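Fullholm Block Tidying Set: README

Welcome! Fullholm is a small collection of pictures and notes about one very ordinary job, putting wooden toy blocks away in a box on a white table. If you like blocks, boxes and tabletops as much as we do, you're in the right place.

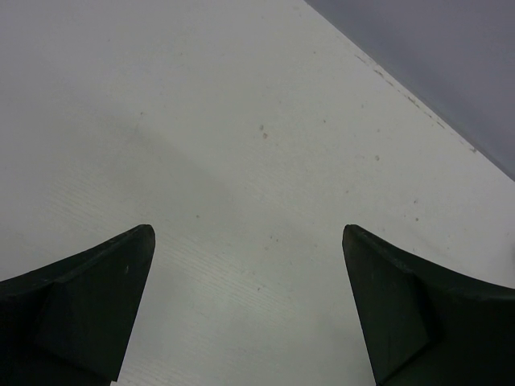
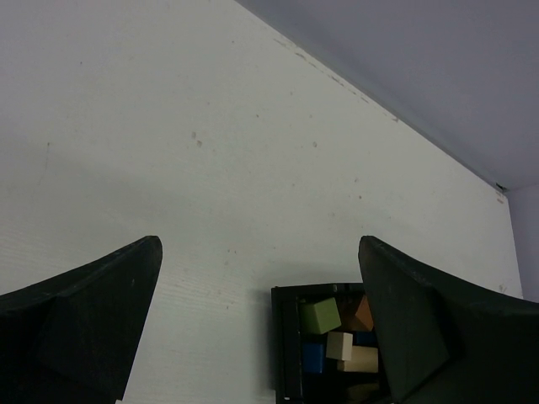
White tabletop in both views; the small black box of wooden blocks is in the second.

What's in the set

There are 300 short sessions, sorted into 7 folders. Each session has its pictures, a plain text note and one line in the index file. The notes are short (most are a sentence or two) and they say what the job was that time: fill the box, empty the box, or move blocks from one spot to another. Folder 4 is the one to open first, as it has the fullest notes and the least shorthand.

The index is a comma-separated file with these columns:

session: the session number, with leading zeros
folder: 1 to 7
job: fill, empty or move
surface: always "white table" in this release
note: free text, sometimes blank

Why blocks?

Blocks are wonderful to work with! They stack, they roll over onto a corner, they hide behind each other, and a box of them never packs the same way twice unless you really try. We started with a mixed pile of household things and kept drifting back to the blocks, so in the end we gave them a set of their own. The mixed pile lives on as Prirnach, a separate set with its own README, and you can use the two side by side if you keep the session numbers apart.

About the table

The top is pale and slightly off-white, with a fine grain that shows up in some places and fades out in others. It has marks on it too. In the second picture you can find little brown specks on the white, plus gray scuffs along the far edge. We love this table and have left every mark alone in the pictures. If you are cropping or matching colors, please check a few sessions by eye before you run the whole set, because the white can lean cool and gray.

Getting started

Unpack the archive anywhere you like and keep the folder names as they are. The index uses relative paths, so it will find everything from the top folder. If you only want a taste, the starter list has 40 sessions picked from all the folders, and it's plenty for trying out a sorting or labeling idea over an afternoon.

Known gaps

Over 70 of the notes are blank. We're filling them in folder by folder, starting with folder 2.
The word "box" and the word "bin" both turn up in the notes. They mean the same thing.
Block shapes are not listed anywhere yet. A shape list is planned for the September update.

Using and sharing

Use the set for study, teaching or your own projects. Please credit it as "Fullholm, from the Grewal tabletop collection" and keep this file with any copy you pass on. The Hirance labeling sheet is included in the docs folder, and corrections to the notes are very welcome. Send the session number and the new wording, and we'll add it to the next update.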